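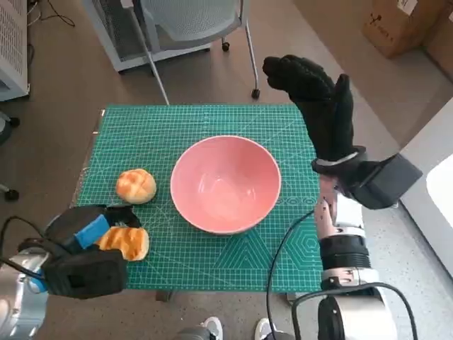

The Astwood community kitchen entered its second reporting period in June with the handling of baked goods as its main open question. Under the agreement with the Blomqvist fund, the kitchen was to settle on one way of setting out and serving buns at the afternoon sittings and to replace the mixed crockery left over from the previous tenant. Both tasks are now well advanced. The practice table has been fitted with a green cutting mat, and its white grid and measurement lines give staff a fixed reference when they set a bowl in the center and the buns to its left. The pink ceramic bowl is the model proposed for all sittings. Two pineapple-style buns make up the standard portion, and their crackled, sugary tops are the reason the serving method needed attention in the first place.

Märta Eklund, who supervises the baking, reports that the recipe is now stable. Earlier batches shed too much of their topping when they were moved from tray to bowl. The sugar crust is now rolled thinner and scored before proofing, and the buns are left to cool fully before handling. Losses have fallen, although she would like another month of regular baking before calling the matter closed.

Crockery remains the larger expense. Of the 3000 allotted for equipment in this period, 360 has been spent on sample bowls and table coverings. Stomorix has quoted for 200 bowls in a single delivery. Arvid Eklund has asked for a second quotation from Pronden, as the first did not include replacements for breakage – an omission that would matter over a full year of service. A decision is expected before the next report.

Staff training has followed the plan. Laine Dzene led three short sessions on portioning and table layout, all held in the hour before the afternoon sitting. Attendance was good, and the written instructions have been shortened at the request of those taking part. Vidar Løken is revising the allergen sheet, which must list the milk and egg in the topping separately from those in the dough.

One item is behind schedule. The storage shelving has not been ordered, pending confirmation of the wall measurements. Eilif Skjelbred will forward the revised drawing to the fund together with the crockery quotations.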